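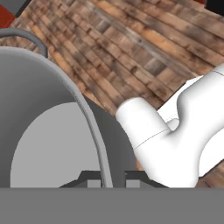 Surnard Manipulation Club: Frequently Asked Questions

Last updated March 31, 2018

Who can join?
Any enrolled student. No robotics background is needed, but you should be able to write a loop and read an error message. First-years usually start on the pot task.

What is the pot task?
The simulated arm has to grip a pot by its rim, lift it clear of the floor and hold it there until the timer ends. One finger goes inside the wall and one outside. Grips on the handle are scored as zero this season.

Do I need a real arm at home?
No. All qualifying runs are done in the simulator. Finalists get time on the arm in the Mendel lab, booked through Farhad Hashemi.

Which views does my program receive?
Two: the wrist view and a fixed overhead view. In the wrist view the gripper always covers the bottom of the image. Mask that part out before you run any edge detection — otherwise your code will find the gripper and report it as the rim.

Can I change the floor texture or the lighting?
In practice runs, yes. Qualifying runs use the default plank floor and default lighting.

Why does my gripper pass through the pot wall?
Your time step is too large, or you are loading the display mesh as the collision mesh. Check the second one first. The January build had both files under the same name.

How many runs do I get?
You get 40 qualifying runs per team. Crashed runs count unless the log shows a server fault. Practice runs are unlimited.

How is a run scored?
The maximum is 943 points, split between grip, lift and hold. The cutoff for the final is 666. Contact between the arm links and the pot is penalized; contact by the fingers is not.

Where do I send logs?
Upload them to the Wostden server under your team name. Questions about scoring go to Bushra Afridi, simulator faults to Waqas Arain.

When does the club meet?
Tuesdays at 6 p.m., room 412. Bring a laptop with the current build already installed — the download is slow on the building network.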